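June, 9:40 p.m.

Back is sore, hands smell of old seltzer, and I have opinions about bottle caps I did not hold this morning.

The new recycling rules for the building came into force at noon. Nirkbridge used to send one truck that took everything in a single heap and drove off without remark. Now they want it sorted before it leaves us, and if it isn't sorted they leave it on the curb with an orange sticker, like a parking offense. We have had 2 stickers already. Reet Liepiņa took the second one personally and has been peeling labels off jars at her sink ever since, which I can hear through the wall.

So tonight was the practice run in the common room. Gintarė Bite ordered the bins from Sokell, gray ones with rounded corners, on the theory that gray doesn't show dirt. Gray does show dirt. She also made the cards, which I will say were handsome, and asked us all to please not move them. Brândușa moved one within a minute. There was then a long conversation about whether a card should face the person sorting or the person walking in the door, and I ate most of a sleeve of crackers while it went on.

My own position, which I shared and which was not taken up, is that people who can't tell a bottle from a can will not be saved by stationery.

The leaflet that came with the rules is a marvel. It has 2 pages on yogurt cups. It says our block sent out 3,482 pounds last year, and I don't know what I'm meant to feel about that. Pride? Brândușa read it out twice in a grave voice. It doesn't say one word about the foil-lined coffee bags, of which I own a shameful number, so I left mine upstairs in the closet and kept quiet.

Aušra Vasiliauskas wanted to know if caps stay on. The leaflet says on. Her sister's town says off. Gintarė phoned the Nirkbridge number and got a recording about holiday hours.

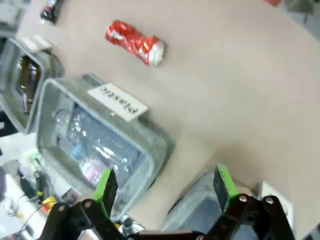 Bottles I have no quarrel with. You drop them in and they lie there, crackling a little, asking nothing of anyone. The one marked "plastic" had clear bottles in it and a bit of pink and blue showing down in the pile, and I felt the calm I usually only get from a made bed. Cans are where character comes out. Rafail holds that a can must be crushed first to save room, and Reet holds that it must never be crushed, and meanwhile there was a flattened red one lying on the open table, belonging to neither school. I can see both sides. I mostly wanted to go home.

We stopped at half past eight when the crackers ran out. Reet wiped the table, then wiped it again after Rafail leaned on it. I've been put down for the first shift next week with Brândușa, who plans to move the cards again.

Came upstairs and looked at my own kitchen trash, which has a pizza box, three tea bags, and a jar with an inch of mustard in it. Do I wash the jar? Leaflet says rinse. Rinsed it. Got mustard on the leaflet.

Must buy dish soap, and crackers to replace the ones I ate.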